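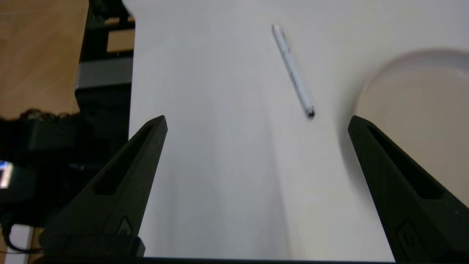
A white pen on a white table.

Yavuz Yurt wrote most of his new record at night, with the telephone switched off and a notebook on his knees. The album is called Grajales, and it comes out in January on the small label Provex. It has 39 minutes of music, and almost all of it is sung very quietly.

"I did not want to shout anymore," he says when we speak. "On the first two albums I was always afraid that people would stop listening, so I made everything big. Now I think, if they want to leave, they can leave."

The change will surprise those who know him from Gendavell, the band he played guitar in for four years. Gendavell was loud and fast, and the words were often difficult to hear. Yurt laughs when I mention this. "The words were not so good, so maybe it was better like that."

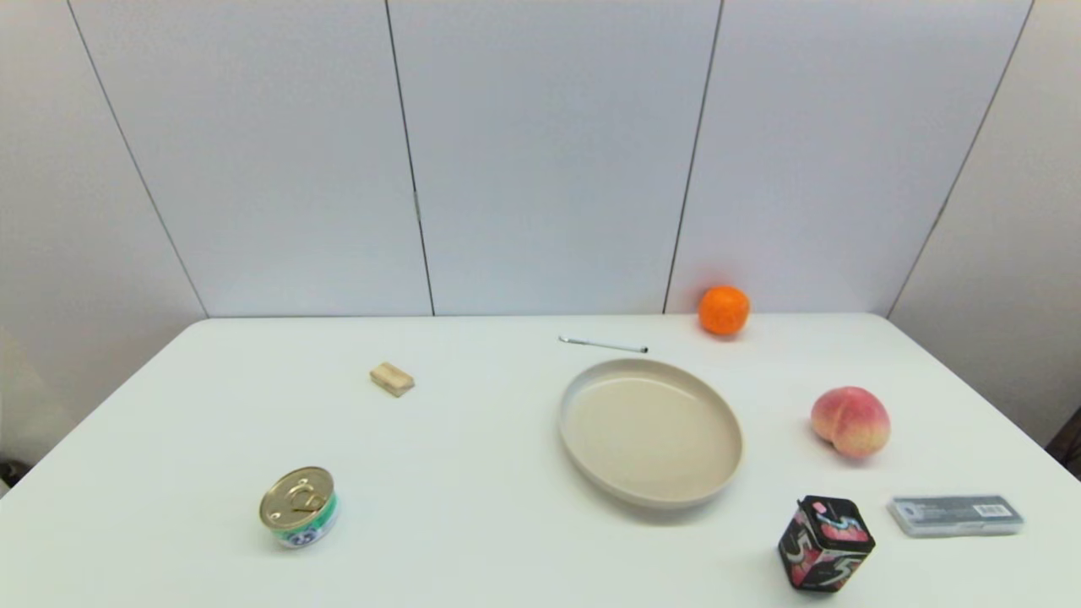 For Grajales he began with the lyrics and added the chords much later. The song "Clonar" went through many versions before he was satisfied with it. First it had drums, then a choir, and in the end only a piano and one voice — his own, recorded in a single take.

"My producer wanted to repair the second verse, where I breathe too early," he remembers. "I asked him to leave it. I was tired when I sang it and the song is about being tired."

The label will press 295 copies on vinyl, and 75 of them come with the lyrics printed on a separate sheet. Yurt would like to play the whole album from beginning to end on stage, but he has not yet decided who will join him. He is looking for a pianist who, as he says, "is not bored by slow songs."

He has already started to write again. He does not want to tell me much about it, only that the first new song is a waltz and that his mother likes it.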